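Virnia: a collection of spoof political news stories

Compiled by Jailson Cordeiro 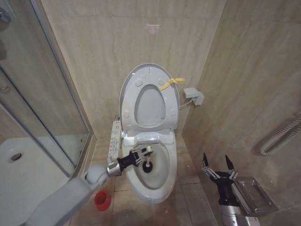 What's in it

Virnia is a set of short satirical articles about a council that doesn't exist, in a town that doesn't exist, written by people who have sat through far too many real council meetings. All the stories take place in Zatstead, a market town with a mayor, a harbour (it is forty miles inland, please don't write in) and a long quarrel with its neighbour, Deltasley. I've been gathering them since the old Aryee newsletter folded, and I'm delighted to finally have them all in one place!

Each story is a plain text file. The headline is on the first line, then a blank line, then the article. Most are a few paragraphs long, though the budget ones do go on a bit – so do budgets.

Folders

stories/ holds the finished articles, one per file.
headlines/ holds headlines that never got a story. Some of these are my favourite things in the whole collection.
corrections/ holds the mock apologies printed after the stories. Keep these with their parent article if you can, as many make no sense alone.
notes/ has a cast list, a rough map of Zatstead in words, and the rules of the harbour dispute.

Labels

Every story has a small label file with the same name. It gives you:

topic: elections, planning, budget, scandal or harbour
tone: a number from 1 to 4, where 1 is so dry that a hurried reader might believe it and 4 is pure silliness
target: who or what is being made fun of
series: filled in if the story belongs to a run, blank if it stands alone

The tone number was given by 2 readers working apart. Where they disagreed, a third had the casting vote. Planning stories caused the most arguments by miles, and I still think the one with the roundabout inquiry should be a 1.

The 1942 stories

One series is set in 1942 and follows the wartime Zatstead council as it tries to black out a lighthouse it hasn't built yet. The spelling and manners are meant to be of the period, so please leave "to-day" and "omnibus" alone when you tidy the text. These were great fun to write and they read very differently from the rest, so you may want to keep them apart if you're studying style.

What people have used it for

Teaching teenagers to spot a spoof, mostly, which makes me very happy. The tone 1 stories work brilliantly next to real local news. It has also been handy for testing satire filters, and somebody read the whole lighthouse run aloud at a folk club.

Things to watch out for

The humour is very British and very local government. A joke about bin collection dates may leave readers elsewhere cold.
Roughly 3 in every ten stories mention the harbour, so any word count will be full of boats.
Quotes in the stories are made up, as are the people saying them. Don't strip out the headlines and pass the rest around as news.
The early files have curly quotation marks and the later ones have straight ones. I'll sort this out one day.

Adding a story

Yes please! Send one text file and one label file, and read the cast list first so that you don't bring back a councillor who has already resigned. Leave real politicians out of it – Zatstead has plenty of its own. New stories are read in a batch each August, and the harbour is still open for business.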